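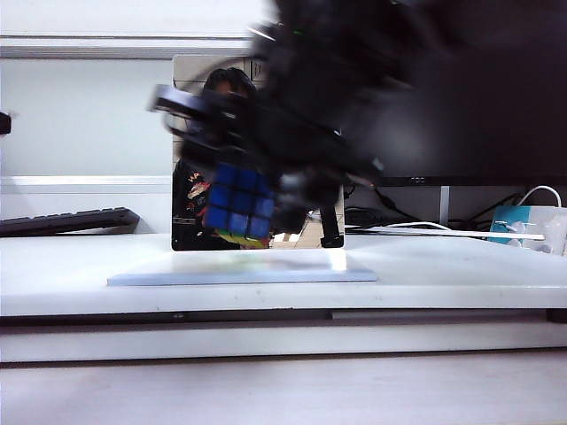
Clundar 거울 키트로 큐브 뒷면 읽기: 설치부터 첫 동작까지

글: Timo Reinholz
2019-06-18

Clundar는 Gekell에서 파는 탁상형 로봇 팔용 부가 키트다. 광고 문구는 "카메라 한 대로 물체의 앞뒤를 동시에"이고, 예제로 내세우는 것이 큐브다. 그리퍼가 큐브를 들고 거울 앞을 지나가면 고정 카메라가 앞면은 직접, 뒷면은 거울을 통해 읽는다는 이야기다. 팔은 따로 사야 한다. 키트만 629유로.

거울 하나와 받침판 하나, 소프트웨어 라이선스에 이 값을 내야 하느냐는 질문은 맨 끝에서 다루겠다. 이미 산 사람, 연구실에서 떠맡은 사람, 살까 말까 하면서 설치 과정이 얼마나 귀찮은지 궁금한 사람을 위해 순서대로 적는다. 동봉된 설명서는 얇고, 독일어를 기계로 옮긴 듯한 문장이 많아서 중요한 대목에서 오히려 헷갈린다.

시작하기 전에

준비할 것은 다음과 같다.

Clundar 키트(거울, 받침판, 라이선스 카드, 보정용 격자 시트)
제조사 호환 목록에 있는 팔과 두 손가락 그리퍼
고정할 수 있는 카메라와 삼각대 또는 클램프
표준 크기의 큐브
흔들리지 않는 책상
Clundar Studio를 돌릴 컴퓨터, 메모리 16GB

메모리 사양은 상자에 "권장"이라고 적혀 있는데 최소 사양이라고 읽는 편이 낫다. 그보다 적은 노트북에서도 프로그램이 뜨기는 뜬다. 보정 화면으로 넘어가는 순간 커서가 굳고, 그 상태로 팔에 명령이 나가고 있는지 아닌지 알 길이 없다. 움직이는 기계 옆에서 겪고 싶은 일은 아니다.

카메라는 키트에 들어 있지 않다. 제품 페이지 사진마다 카메라가 같이 나오기 때문에 당연히 들어 있으리라 생각하기 쉽다. 나도 그렇게 생각했다가 상자를 두 번 뒤졌다.

호환 목록도 꼭 확인할 것. 목록에 있는 모델이라도 펌웨어가 오래되면 연결 단계에서 "장치 없음"만 뜬다. 나는 케이블을 바꾸고, 포트를 바꾸고, 컴퓨터를 바꾼 다음에야 펌웨어를 의심했다.

단계 1. 책상 자리 잡기

팔이 움직이는 범위 안에 있는 물건을 전부 치운다. 설명서에는 "작업에 방해되지 않도록 정리"라고만 되어 있는데, 방해되는 범위가 생각보다 넓다. 팔꿈치 쪽이 바깥으로 크게 돌아 나가는 자세가 있어서, 그리퍼가 지나는 길만 비워 두면 팔꿈치가 모니터 모서리를 친다.

모니터와 키보드를 같은 책상에 두고 쓰는 사람이 많을 텐데, 가능은 하다. 다만 첫 동작은 최저 속도로 돌려 보고, 팔이 모니터 앞을 지날 때 여유가 얼마나 남는지 눈으로 본 뒤에 속도를 올린다. 모니터 뒤로 늘어진 케이블은 묶어 둔다.

책상 상판은 무광이 좋다. 흰 책상이면 전체적으로 밝아져서 노출 잡기가 까다롭지만 못 쓸 정도는 아니다.

단계 2. 받침판과 거울 세우기

받침판을 책상 위에 평평하게 놓고 그 위에 거울을 세운다. 세로가 긴 방향이 위로 가야 한다. 받침판은 거울보다 옆으로 넓으니 가운데를 맞추면 된다.

여기서 첫 번째 불만. 받침판 윗면에 은은한 광택이 있다. 큐브가 가까이 내려오면 판 위에 색이 흐릿하게 번져 비치고, 조명에 따라서는 Studio가 그 얼룩까지 스티커 후보로 잡는다. 광학 키트라면서 빛을 반사하는 받침을 넣은 이유를 Gekell 고객 지원에 물어보았다. 답은 "정상 사용 범위 내의 특성"이었다. 나는 판 위에 회색 무광 종이를 한 장 깔아서 해결했다. 종이는 키트 값에 포함되지 않는다.

거울이 수직인지 확인한다. 설명서는 눈대중으로 충분하다고 하는데 그 말을 믿고 보정을 세 번 다시 했다. 직각자를 대고 맞추면 한 번에 끝난다. 거울 표면은 마른 천으로만 닦고, 보정이 끝난 뒤에는 되도록 만지지 않는다. 손가락으로 살짝 민 정도로도 뒷면 격자가 어긋난다.

단계 3. 카메라 고정

카메라는 거울을 마주 보게, 약간 위에서 내려다보도록 둔다. 정면에서 똑바로 보면 큐브가 자기 뒷면의 반사를 가려 버린다. 옆으로 조금 비켜야 큐브와 거울 속 큐브가 나란히 보인다. 당연한 기하학인데 제품 영상에서는 카메라 위치를 보여 주지 않는다.

고정은 클램프 쪽을 권한다. 삼각대를 같은 책상에 올리면 팔이 멈출 때마다 진동이 전해진다. 바닥에 세운 삼각대는 사람 발에 걸린다.

자동 노출, 자동 화이트밸런스, 자동 초점은 모두 끈다. 자동으로 두면 검은 팔이 화면에 들어오는 순간 카메라가 밝기를 올려 버리고, 노란 스티커가 흰색으로 넘어간다. Studio의 "자동 보상" 옵션이 이것을 잡아 준다고 되어 있다. 켠 상태와 끈 상태를 번갈아 돌려 보았지만 나는 차이를 찾지 못했다.

단계 4. 거울에 무엇이 비치는지 보기

설명서에 없는 단계다. 그런데 시간을 가장 많이 잡아먹은 것이 이 부분이라 따로 적는다.

거울은 큐브 뒷면만 비추지 않는다. 방 건너편의 벽, 바닥 타일, 그리고 거기 서 있는 사람까지 들어온다. 맨 위 사진에서도 거울 속에 사람이 서 있고, 어두운 셔츠 가슴의 빨강과 흰색 무늬가 거울 왼쪽 아래를 채운다. 빨강도 흰색도 표준 큐브에 있는 색이다. Studio는 거울 안의 영역을 통째로 검색하기 때문에 이런 무늬를 스티커로 읽으려 든다.

대처법은 싱겁다.

카메라 미리보기를 띄우고 팔을 대기 자세에 둔다.
작업하는 사람이 평소 서 있을 자리에 서 본다.
거울에 몸이 걸리면 서는 자리를 옮기거나, 등 뒤에 무늬 없는 회색 천을 건다.
거울 안에 들어오는 포스터, 화분, 색깔 있는 상자를 치운다.

Ovovham에서 같은 키트를 쓰는 Nele Wegener는 거울 맞은편에 이동식 칸막이를 세워 두었다고 한다. 효과는 천보다 확실한데 방이 좁으면 무리다.

Studio에는 "관심 영역" 설정이 있어서 거울 안에서도 검색 범위를 좁힐 수 있다. 문제는 이 영역이 고정이라는 점이다. 팔이 큐브를 조금만 다르게 잡아도 반사된 위치가 바뀌고, 영역을 좁게 잡으면 뒷면이 통째로 빠진다. 넉넉하게 잡고 배경을 정리하는 쪽이 속 편하다.

단계 5. 프로그램 설치와 연결

라이선스 카드의 코드를 입력하고 Studio를 설치한다. 계정을 만들어야 하고, 설치 중에 인터넷이 끊기면 처음부터 다시 한다. 학교나 회사 망에서 막히는 경우가 있으니 미리 확인할 것.

내가 쓴 것은 빌드 1154다. 3월에 나온 이전 빌드에는 그리퍼를 닫은 상태로 연결하면 팔이 원점 복귀를 하면서 그리퍼를 벌리는 버그가 있었다. 물건을 물고 있었다면 떨어진다. 빌드 1154의 변경 기록에는 수정되었다고 적혀 있고, 내 팔에서는 다시 나타나지 않았다. 그래도 연결할 때 그리퍼에는 아무것도 물리지 않는 습관을 들였다.

연결 순서는 이렇다.

팔의 전원을 켜고 원점 복귀가 끝날 때까지 기다린다.
카메라를 연결한다.
Studio를 실행하고 "장치" 메뉴에서 카메라를 먼저, 팔을 나중에 선택한다.
비상 정지 버튼이 먹는지 눌러 본다.

카메라와 팔의 순서를 바꾸면 카메라 목록이 빈 채로 나올 때가 있다. 늘 그런 것은 아니라서 더 짜증스럽다.

단계 6. 보정

격자 시트를 그리퍼에 물린다. 시트가 얇아서 손가락 사이에서 휘는데, 휜 상태로 보정하면 결과가 쓸모없다. 단단한 판에 붙여서 물리자. 이것도 설명서에는 없다.

"보정 시작"을 누르면 팔이 거울 앞에서 여러 자세를 잡으며 사진을 찍는다. 이 동안 책상을 짚지 말고, 거울에 비치는 자리로 지나다니지도 않는다. 끝나면 직접 시야와 거울 시야의 오차가 각각 표시된다. 거울 쪽 오차가 늘 더 크게 나온다. 초록색으로 표시되면 통과라는데, 초록색의 기준이 꽤 너그럽다. 나는 초록색이 떴는데도 뒷면 격자가 스티커 반 칸쯤 밀려 있는 것을 보고 다시 했다. 색깔을 믿지 말고 겹침 화면을 열어 선이 실제 격자와 맞는지 직접 볼 것.

전원을 껐다 켜면 보정값이 남아 있다고 되어 있고 실제로 남는다. 거울이나 카메라를 건드렸다면 값이 남아 있어도 소용이 없다.

단계 7. 큐브 잡기

큐브를 받침 위 지정 위치에 놓고 그리퍼를 위에서 내린다. 손가락은 큐브의 가운데 층을 지나도록 맞춘다. 모서리 쪽 층만 물면 들어 올릴 때 층이 돌아가면서 큐브가 비틀린다.

잡는 힘은 기본값보다 낮춘다. 기본값으로는 내 큐브가 눈에 띄게 눌렸다. 너무 낮추면 기울일 때 미끄러지니, 들어 올린 상태에서 손목을 천천히 돌려 보며 값을 찾는다. 매끈하게 닳은 큐브라면 손가락 안쪽에 얇은 고무를 붙이는 것도 방법이다.

큐브를 기울여 들면 앞면과 아랫면 일부를 한꺼번에 볼 수 있다. 이 자세를 잘 쓰면 잡아 바꾸는 횟수가 줄어든다. 다만 아랫면은 좁은 띠로만 보여서 구석 스티커 색이 섞여 읽히곤 한다. 제조사 예제 프로그램은 이 띠만 보고 아랫줄 색을 확정해 버린다. 나는 예제를 고쳐서 띠에서 읽은 값은 임시로만 쓰고, 그 면이 정면으로 올 때 다시 확인하게 했다.

단계 8. 멈추고 나서 읽기

제품 페이지에는 "이동 중 실시간 인식"이라고 크게 써 있다. 내 결론부터 말하면, 켜지 않는 편이 좋다.

팔이 빠르게 움직이면 영상이 번진다. 평범한 실내조명에서 평범한 카메라로 찍으면 팔과 그리퍼가 검은 덩어리처럼 뭉개지고, 그 옆의 큐브는 운 좋게 읽힐 때도 있고 아닐 때도 있다. 셔터를 짧게 하면 번짐은 줄지만 화면이 어두워지고, 조명을 더 달면 거울과 받침판에 빛이 튄다. 하나를 고치면 다른 하나가 나빠진다.

프로그램 설정에서 "이동 중 인식"을 끄고, 읽는 자세마다 정지 시간을 넣는다. 정지 직후 팔이 잔진동으로 흔들리는 동안은 거울 속 큐브도 같이 흔들린다. 겹침 화면의 선이 가만히 있을 때까지 기다렸다가 찍게 하면 된다. 느려 보여도 다시 읽는 시간을 따지면 이쪽이 빠르다.

단계 9. 첫 전체 동작

최저 속도로 예제를 한 번 끝까지 돌린다. 손은 비상 정지 위에 둔다. 특히 그리퍼 손가락 끝과 거울 사이를 본다. 손가락이 아래로 길게 뻗은 자세에서는 거울 앞을 바짝 지나는데, Studio의 3차원 화면에는 거울이 두께 없는 면으로 그려져 있어서 여유가 실제보다 넉넉해 보인다. 나는 거울의 충돌 영역을 직접 상자로 덧씌웠다. "장면" 메뉴의 "장애물 추가"에서 할 수 있다.

문제가 없으면 속도를 조금씩 올린다. 여섯 면이 모두 읽히면 화면 오른쪽에 전개도가 나온다. 색마다 스티커 수가 맞지 않으면 경고가 뜨는데, 어느 면이 수상한지는 알려 주지 않으므로 손에 든 큐브와 대조하는 수밖에 없다.

자주 생기는 문제

빨강과 주황이 섞인다
조명 색이 누런 방에서 흔하다. 화이트밸런스를 수동으로 다시 잡고, 그래도 안 되면 색상 기준값을 자기 큐브로 새로 등록한다. 기본 기준값은 제조사가 쓰는 큐브에 맞춰져 있는 모양이다.

뒷면만 좌우가 뒤집혀 나온다
"거울 반전" 체크가 풀린 것이다. 프로젝트를 다른 이름으로 저장하면 이 체크가 풀리는 일이 있다.

앞면은 잘 읽는데 뒷면이 자꾸 빈다
그리퍼가 반사를 가리고 있을 가능성이 높다. 미리보기에서 거울만 확대해 보라. 손목을 조금 돌리거나 카메라를 옆으로 옮긴다.

받침판 위에 스티커가 있다고 나온다
단계 2의 종이를 깔 것.

팔이 갑자기 멈추고 오류가 없다
관절 한계에 닿은 경우가 많았다. 기록 파일에는 남는데 화면에는 표시되지 않는다.

내구성이라는 숫자에 대해

상자 옆면에는 "재보정 없이 최대 1000회 반복"이라고 쓰여 있다. 조건은 적혀 있지 않다. 어떤 팔인지, 어떤 속도인지, 한 번의 반복이 큐브 한 면인지 전체인지도 모른다. 고객 지원에 두 번 물었는데 첫 답장은 제품 페이지 링크였고, 두 번째 답장은 아직 오지 않았다.

나는 그 숫자를 검증할 만큼 오래 돌려 보지 않았다. 책상에서 다른 일도 하는 환경이라면 거울이 어긋나는 원인은 반복보다 사람 쪽에 있을 테고, 그래서 작업을 시작하는 날마다 겹침 화면을 한 번 열어 본다.

살 만한가

거울로 뒷면을 본다는 발상은 멀쩡하다. 잘 맞춰 놓으면 큐브를 덜 돌려도 되고, 카메라를 한 대 더 달고 동기화하는 수고도 덜 수 있다. 보정 기능도 쓸 만하다. 직접 짜려면 며칠은 걸릴 코드다.

그런데 629유로의 값어치는 거의 전부 그 코드에 있고, 코드의 완성도는 들쭉날쭉하다. 받침판은 반사되고, 시트는 휘고, 대표 기능이라는 이동 중 인식은 끄고 써야 했다. Engelhardt의 중고 장터에 라이선스를 넘길 수 있는 물건이 나오면 모를까, 새것을 제값 주고 사라고는 못 하겠다. 기하 보정을 직접 짤 줄 아는 사람이라면 유리 가게에서 거울을 잘라 와도 된다. 수업용으로 여러 벌을 생각하는 곳이라면 한 벌만 먼저 들여서 단계 4와 단계 6을 학생에게 시켜 보고 결정하기를 권한다.

Nele는 나보다 후하다. 자기네는 거울 뒤에 금속 브래킷을 대고 책상에 나사로 박은 뒤로 보정을 거의 다시 하지 않는다고 한다. 브래킷 도면을 보내 주면 이 페이지에 덧붙이겠다.

다음에 고칠 것

예제 프로그램 수정본은 정리되는 대로 올린다. 지금 것은 주석이 엉망이고 내 책상의 좌표가 그대로 박혀 있어서, 그대로 돌리면 다른 사람의 팔은 엉뚱한 데로 간다. 이전 빌드를 쓰는 사람은 단계 5의 버그부터 확인할 것.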